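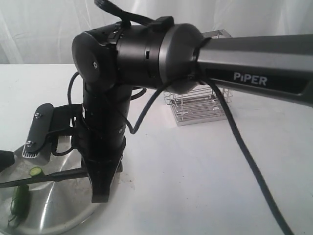

Street Promotion Clips: Data Card

Summary

This collection holds 1,000 short records of street marketing events, such as product giveaways, one-person performances and sidewalk stunts staged for snack and drink brands. It was compiled at Prirbridge by Azucena Bañuelos and Spyros Delić. The current release dates from February.

Contents

Each record gives the city, the type of event, the length of the clip and a note on audience response. A sponsorship field takes one of three values: confirmed, denied or unknown. Confirmed means that the brand or its agency stated in writing that it paid for the event. In this release, 87 records remain unknown.

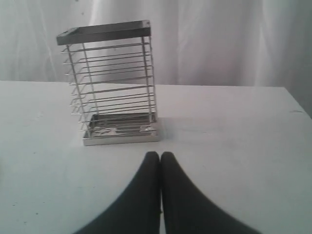
May the records be used in a commercial campaign report?

They may be used in such reports if the collection is credited by name and the sponsorship values are reproduced without change. Clips remain the property of those who posted them and are not distributed with the records.

Labeling

Two readers labeled each record separately. Where they disagreed, Crisóforo Ponce made the final decision – 33 records were settled in this way. Audience notes were written from the clip alone, without reference to viewer comments. 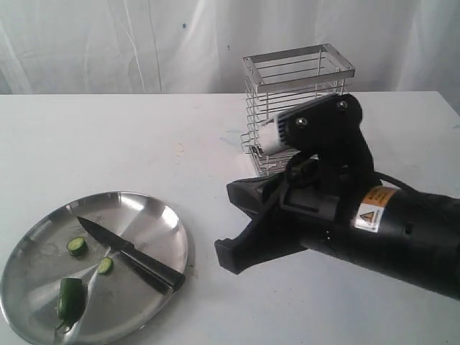 Disputed records keep both original labels in a separate column, so that users may apply their own rule. Events from the Srithong market series are grouped under one series number, as the same performer appears in all 12.

Known limits

Large cities are overrepresented. Events removed by the poster before labeling are absent.

Corrections should be sent to Iraís Manríquez with the record number.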